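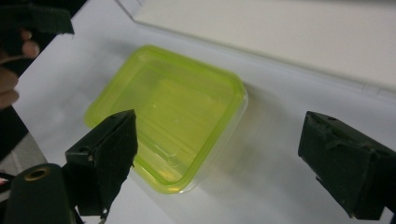
Saadet Kocabaş
Instructor, Food Service Evening Program

Unit 4: Cooling, Keeping and Reheating Cooked Food

These notes go with the fourth evening. Please read them before you come, also if you have worked in a kitchen already. Last term many students told me they know this subject, and then the same students had the most mistakes in the test about cooling. The recipes for the practical part are in a separate file.

What we covered before

In Unit 3 we spoke about receiving goods and about raw food. You should still have the sheet with the shelf order of the refrigerator: ready-to-eat food on top, raw poultry at the bottom. We will need it again.

4.1 Why cooked food is not finished food

When a soup has boiled, most of the living bacteria in it are dead. Some kinds make spores, and the spores survive boiling. In a pot of rice or beans they wait. When the food comes down into the warm range they wake up, grow and divide, and some of them leave a poison that later heating does not destroy. So the sentence "I will boil it again tomorrow" does not repair a pot which stood on the stove all night.

The foods we worry about most in this unit:

Rice, pasta and other cooked grains
Beans, lentils and chickpeas
Meat stews and gravy
Soups and sauces with milk, cream or egg
Cooked vegetables in oil, potatoes in foil

Bread, dry cookies, whole fruit and hard cheese are a smaller worry. They spoil also, but in another way, and usually you can see it or smell it. Food with the dangerous bacteria often smells perfectly good. Please do not teach your nose to be a thermometer.

4.2 The two steps of cooling

In the food business the rule has two steps. First, the food goes from hot to room temperature, and for this you have two hours. Second, it goes from room temperature to refrigerator cold, and for this you have four more hours. The exact temperatures are printed on the laminated card at your station, in both scales. Copy them by hand into your notebook — I will ask to see it.

The first step is shorter and students always ask me why. In the upper part of the warm range the bacteria grow fastest, so we want to pass through it quickly. If the first step took too long, you may reheat the food completely and start again, but only one time. If the second step took too long, you throw it away.

At home the usual advice is simpler: cooked food goes in the refrigerator within two hours, and sooner on a very hot day.

4.3 Depth decides more than anything

A big pot of soup cools slowly in the middle. The surface may feel cool and the center is still warm many hours later. The heat must travel from the center to the outside, and every extra inch makes the way longer. If you make the layer half as deep, the time becomes much less than half.

From this comes the practical advice of the whole unit: divide and make it shallow.

For soup and sauce, pour it into shallow pans, not deeper than two inches. For rice, spread it on a tray first and fluff it with a fork. For a roast, cut it in pieces before you cool it. A whole turkey should never go in the refrigerator in the form in which it came out of the oven.

For small amounts use boxes which hold one or two portions. A box of 500 ml is good for one hungry person, and 200 ml is right for sauce or for a child. A box of 2000 ml is fine for salad and cold cut fruit, but do not fill it to the top with hot chili. 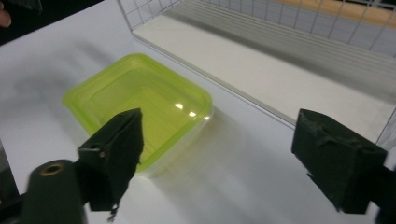 Translucent green food container with rounded corners, seen open.

4.4 Exercise: Mr. Ertürk's lentils

Yiğit Ertürk runs a lunch counter. On Sunday he cooks lentil soup for the next two days, in one tall pot. He closes at four in the afternoon, turns off the stove, puts on the lid and goes to do his accounts. At seven he puts the pot on the floor of his refrigerator. In the morning he takes a cup from the top of the pot, it is cold, and he is satisfied.

Write down every decision in this story which you would change. Write also what you would do with the soup on Monday morning, and how you would explain it to a man who is proud of his soup. Half a page is enough. Bring it on paper.

In class we will compare two answers from an earlier group. Bushra Khattak said the lid was the first mistake, and Chih-ming Chiang said the first mistake was the size of the pot. Both can be defended and I do not have one correct order in mind.

4.5 Methods for faster cooling

Ice bath. Put the pan in a sink with ice and cold water, so high that the water stands at the level of the food. Stir often. Without stirring you cool only the edge.

Ice as an ingredient. Cook the soup with less water and put the missing water in as clean ice at the end. It works very well with stock. The weight of the ice belongs in the recipe.

Cold paddle. A hollow plastic paddle is filled with water and frozen. You stir with it. We have one at the school and it is always in the wrong freezer, so please look in both.

Blast chiller. Only if you have one. For the Collden unit in our teaching kitchen there is a separate sheet. Only students who have signed it may use it.

Metal pans pass the heat faster than plastic or glass. When speed matters, cool in metal and afterwards move the food to the box in which it will stay.

4.6 Containers

A container for keeping cooked food should be made for food, easy to wash, and without deep scratches. It should have a lid that sits well. Between hot food and lid there is a small conflict: a closed lid keeps the steam in and slows the cooling, an open box can catch dirt or drops from the shelf above. We solve it in this way. During cooling the lid is loose or lies a little to one side, and the box stands where nothing can drip on it. When the food is cold, close it completely.

Check on the bottom of the box if it may go in the microwave. If there is no mark, we treat it as a box that may not. Old ice cream tubs and takeout boxes are not for hot food in this class, also when they look strong.

Colored boxes can help to organize a kitchen, if everyone knows the system. The Mahlangu canteen, where some of you will do your practice weeks, uses one color for each day. A different kitchen uses one color for each allergen. Ask on your first morning, and do not guess from the last place where you worked.

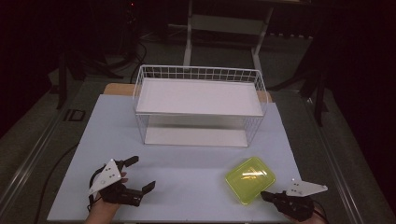 Page last changed in June

4.7 Labels

Every box gets a label before it goes in the refrigerator. On the label there are four things: name of the food, day it was cooked, day it must be used, your initials. Write the name so that a stranger can understand it. "Sauce" is not a name. "Tomato sauce with cream" is a name, and it helps also the colleague who must answer a question about milk.

In our kitchen we keep cooked food three days, and the day of cooking counts as the first day. Some rules outside allow longer. I prefer that you learn the strict habit first — it is easier to relax a habit than to make it stricter.

Put the label on the box and leave the lid without one. Lids travel.

4.8 The refrigerator

We keep ours at 39 degrees Fahrenheit or a little colder. Read the thermometer inside, in the warmest place, normally near the door. The number on the display outside tells you what the machine wants, and the food may have a different opinion.

Leave space between the boxes. Cold air has to move, and a refrigerator packed to the wall is cold in front of the fan and warm in the corners. Do not put warm boxes in a pile. When they are cold you may stack them, the newest behind and the oldest in front. Open wire shelves are better than solid ones for this, and if you cover a wire shelf with foil or cardboard you lose the advantage.

4.9 Reheating

Reheat quickly and completely, until the center is steaming hot, and check with the probe. The reheating temperature is on the same laminated card. In a microwave, stir halfway, then let it stand two minutes and measure in several places. A steam table or slow cooker keeps hot food hot. It must not be used to make cold food hot.

Reheat only the part you will serve. What was reheated one time and not eaten is thrown away.

Words for this unit

Spore: resting form of some bacteria, resists heat
Core temperature: temperature in the thickest part of the food
Probe: thermometer with a metal point that goes in the food
Holding: keeping food hot or cold until it is served
Headspace: empty room between the food and the lid

For next time

Exercise 4.4 on paper, half a page.
The card with temperatures copied in your notebook.
For one evening at home, write down when your dinner was cooked and when the leftovers went in the refrigerator. Be exact also if the result is not nice. I will not collect it.
Read the first part of Unit 5, on allergens, up to the table.

Students who missed the probe practice in Unit 3 should come half an hour early. Bring your apron and closed shoes as usual.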